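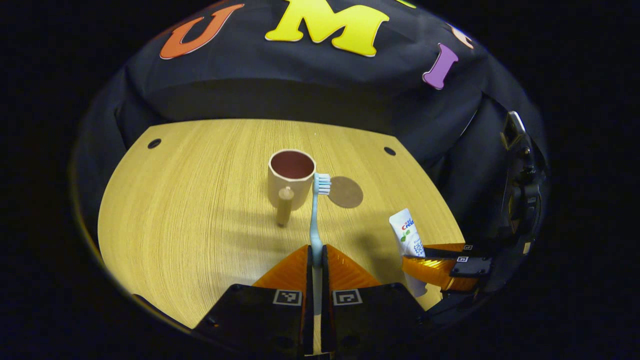
Progress Report to the Millet Fund: Equipment Planning, Second Period
Project: Brorkeck household handling

1. Status

Planning for the second equipment purchase is on schedule. The specification for hand-held grippers is closed, quotes are in from both suppliers, and the spending request is attached as Annex A. Two items remain open: the lead time on replacement fingers and the choice of storage for recorded sessions.

2. Work in the period

Recording continued on the bathroom set, which covers toothbrush, toothpaste and mug tasks at a table. These tasks need two grippers in use together, one for the brush and one for the tube. The first budget assumed one gripper per station with a spare shared between stations. That assumption no longer holds and the plan now provides a pair at every station.

Wear is concentrated in the ribbed fingers. Thin handles load the inner strip along a narrow line, and the strip lifts before the finger itself shows damage. Strips were bought only as part of a complete finger in the first purchase. Zason has agreed to list them as a separate part.

Printed markers on the jaw plates are a minor cost but a frequent cause of lost time. A scuffed marker means the session has to be checked by hand. Spare marker sheets have been moved from general supplies to the equipment line so that they are ordered with the grippers.

3. Quotes

Zason quoted $789 per gripper, fingers fitted, with a discount on orders above 4 units. Winum came in lower on the body but does not supply fingers, and its mounting plate would need an adapter. Once the adapter and the fitting time are included the difference is small. We recommend Zason for this purchase and will keep the Winum quote on file for the next round.

Neither supplier will hold a price past February.

4. Planned purchase

Grippers: 4 units, giving 2 complete pairs
Replacement inner strips: 100
Marker sheets: one pack per station
Table and backdrop: no purchase, existing items retained

Calibration is done in house and carries no charge to the grant. Shipping is quoted separately and appears in Annex A.

5. Risks

Lead time on fingers is the main exposure. Zason gives a range and will not commit to a date — we have asked for a split delivery, bodies first, so that calibration can start while the fingers are on order.

Storage is the second. Paired recording doubles the volume per session, and the current drives were sized for single units. A short comparison of local and hosted options is in preparation. No funds are requested for storage in this period.

6. Decision requested

Approval of the gripper and strip lines in Annex A before the quotes lapse. The storage line will be submitted with the next report.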